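Looking after your Korkstead gripper: common questions

How often should I clean the finger pads?
Every 14 days is plenty for most people. If you handle a lot of paper or card, do it sooner, as fine dust loves to settle between the ridges. A soft dry toothbrush run along the grooves (never across them!) does a lovely job.

Can I use alcohol wipes?
Please don't. They dry the pads out, and a dry pad starts to slide on smooth things like bottles and mugs. Warm water with a drop of dish soap is kinder – just take the pads off first and let them dry overnight.

When is it time for new pads?
When the ridges look flat or shiny in the middle. Ours at the Clumov workshop went in January after 373 hours, but yours may well last longer. Always change both together, even if one still looks fine, so that the grip stays even.

How tight should the finger screws be?
Snug and no more. The white base is plastic and it will crack if you lean on the driver. Turn each screw a little at a time, going back and forth between the 2 of them.

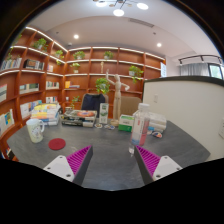

Open the fingers wide before you start, and once you've finished, close them slowly 3 times and check that the pads meet squarely.

Where do I order spares?
From our Nirkport store. Pads ship in pairs, screws included.

Page updated 10/05/2025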